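Zurkdale Church Opens Its Doors for a Week of Singing and Study

The congregation at Villalba Road in Zurkdale is getting ready for its fall singing week, and if the talk in the foyer is anything to go by, folks have been looking forward to it since the last one ended. The singing starts each evening at 7:00, and everyone is welcome, whether you have sung bass for 48 years or have never held a hymnal in your life.

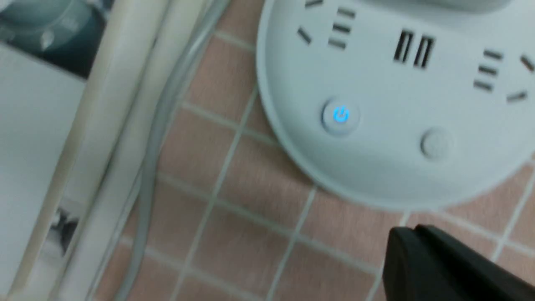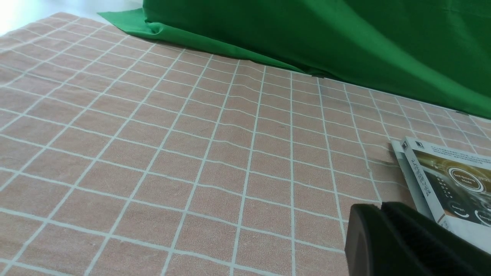
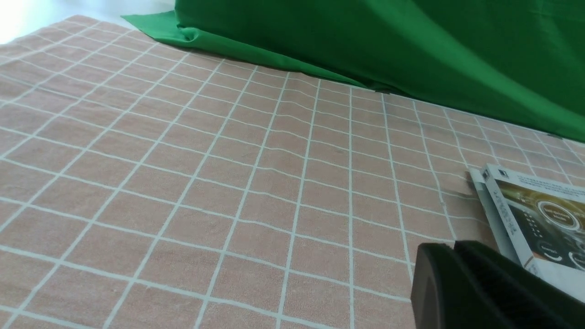

A round white power strip, and two views of a pink tablecloth with a white grid.

The study this year comes from the Psalms of Ascent, those short songs the people of Israel are thought to have sung on the road up to Jerusalem. We will open with Psalm 121 and its lovely first lines about lifting up our eyes to the hills, and from there we will take our time. There are 15 of these psalms, and we don't expect to get through them all -- last October we planned to cover the whole letter to the Philippians and were still happily talking over chapter 2 when the week ran out!

Each evening begins with half an hour of singing, then the lesson, and then more singing for those who can stay. Psalm 100 will be our closing reading every night. Children are welcome to sit with their families, and there will be a class for the little ones in the side room during the lesson.

Brothers and sisters from the Lalau and Dikov congregations will be joining us again, and what a joy it was to hear them last year (the alto section has not been the same since they went home). If you have a spare bedroom and would like to host a visiting couple or a family, please sign the sheet by the coat rack.

A collection will be taken up on the final evening for the Dikov songbook fund. Dikov hopes to print 1,000 copies of a small hymnal in large type, for older members and for anyone who has trouble reading the regular books in the evening light. Gifts of any size are a blessing, and so are your prayers for the work.

Supper will be served at 5:30 on the first and last evenings. Please bring a dish to share if you are able, and come hungry even if you are not -- there has always been plenty. Parking is behind the building, with the spaces nearest the door kept for those who find walking hard.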